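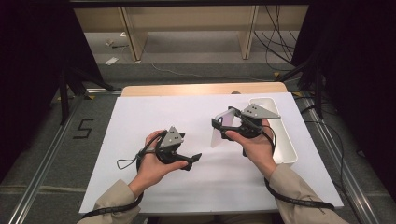
Þórey Hjaltadóttir wanted the group to start at the intake and finish at the clear water tank, and said that any other order makes a slow sand plant look like a row of ponds. So we walked down to the Ralen first, in light rain, and came back up along the raw water main.

The Grumlow works supplies Tallow and the farms on the east side of the valley. Ketilsson runs it under contract and opens it to visitors once a year. Output is 3000 cubic meters a day, and the combined surface of the filters is 1122 square meters. The filtration rate is therefore low, as it should be for this type of plant. A rapid filter would do the same work on a fraction of the land, with coagulant, backwash pumps and a sludge stream to deal with.

The intake is a concrete side channel with a bar screen and a manual gate. Leaves were heavy on the screen. The river level had been rising since morning, and the gate had been lowered to keep out the first dirty water. The works can ride through a short spate on the storage basin, which was full.

From the basin the water passes through a gravel roughing filter. It removes coarse silt and has been the main improvement at the site. Before it went in, the sand beds clogged early in every wet spell and had to be scraped far too often.

There are three sand beds, all open to the air. Two were in service and the third was drained for scraping. In a slow sand filter most of the treatment happens in the top layer, where a biological skin forms on the sand. As the skin thickens, head loss climbs until the bed will no longer pass its share of flow. The bed is then drained to just below the surface and a thin layer of sand is taken off. Grumlow does this by hand with flat shovels. The scraped sand goes to a washer behind the pump house and is stored for resanding.

After scraping, a bed is filled from below to push air out of the sand, and filtered water is run to waste until samples are satisfactory. In cold water the skin recovers slowly. For that reason the operators try to have all beds back in service before January. Ice on the beds was raised as a question. The answer was that thin ice is left alone and beds are not scraped during a hard frost.

The pump house holds two duty pumps and a standby. The standby is older and visibly larger – it came from a previous station and was kept for parts. Turbidity is logged on the outlet of each bed, with a paper log kept alongside. I liked the paper log. Head loss for each bed is plotted by hand on one long sheet, and the date of the next scraping can be read off it well in advance.

Final disinfection is by ultraviolet light, with a small chlorine dose for the mains. We did not enter the dosing room. The tour ended at the clear water tank, where there is little to see except a hatch and a vent.

Practical notes: the open day was limited to 100 visitors, in small groups. Boots are needed on the basin path. Parking is at the lower gate, and the climb from there is steep. Coffee was served in the workshop.

Recent visits
Lime kilns above the old quarry road
A grain elevator during unloading
District heating plant, second visit
Lock gates out of the water

Comments

Marsh_end: Did they say how deep the sand is now? When I went there the third bed was close to its minimum and they were waiting for resanding.

Reply from the author: I did not get a figure. Resanding of that bed is planned, using the washed sand from storage.

P. in Tallow: Good report. The water did taste better after the gravel filter was built, at our end of town anyway.

Posted 8 December 2018 | Contact | Back to top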